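Learning to Cook for One Table in a New Town

Tue 2 December

When we moved to Breludlow in April, I believed the language would be my main difficulty. I had studied it for many years at home, and I had read thick novels in it with a dictionary. The language went well enough. What I was not ready for was dinner.

In the place where I grew up, people do not make an appointment to eat. If your neighbor smells the onions, she comes in, and you put more water in the soup. In Breludlow an invitation is a serious matter. It comes by message, two weeks before, with an hour when it begins and sometimes also an hour when it ends. The first time I received one I thought there must be some bad news they wanted to tell us. We sat on the sofa very straight, and we ate small crackers, and I waited for the news until it was time to go home.

After this evening I understood that we would have to invite them back. I asked at work how it is done, and everybody gave me a different answer. One colleague told me that she always buys the dessert. Another one, who comes from Skinmont, said that in Skinmont the guests would be offended by a bought dessert, but that they are strange there and I should not listen to them. Skinmont is 23 miles from here.

I decided to make the stew my grandmother made on Sundays. It needs five hours and a kind of dried pepper that I could not find in any shop. Finally I ordered it from Insaurralde, a small store in another state that sells by mail, and the package took so long that I moved the dinner by one week and told a small lie about my work. I am still a little ashamed of it.
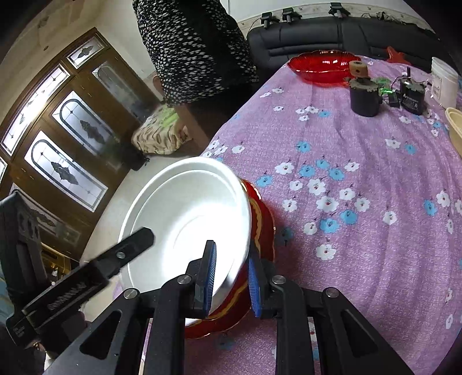
The other question was how much to cook. My grandmother's recipe has no quantities, only words like "enough" and "until it looks right." I called my mother and she said to count the people and then cook for double. For our six guests this seemed to me too much, but I obeyed, as I have always done in the kitchen. We ate the stew until Thursday — my husband took it to work in a jar — and I have to say it was better on the third day than on the first.

The guests came exactly on the hour. At home this would be almost rude, and I was still wearing my slippers. They brought wine, and one of them brought a cake from the bakery on Trurkberg Street, so the matter of the dessert was decided without me. I noticed they waited for me to start eating, while I waited for them, and for a moment all of us only looked at the bread.

Then somebody asked about the pepper. I told the story of the package, and also the small lie, and they laughed a lot, and after that it became easy. One guest said her own grandmother had a soup with no recipe, and that she had tried many times to make it and it never came out the same. We talked about this for a long time. They were supposed to leave at nine and they left after eleven.

Last week the neighbor from downstairs knocked on our door to return an umbrella. I had lentils on the stove and I asked her, without any message before, if she wanted some. She looked at her watch and then she said yes, only a little. She ate two bowls, and she has asked me to write down how I make them, so now I am trying to find out how much is "enough."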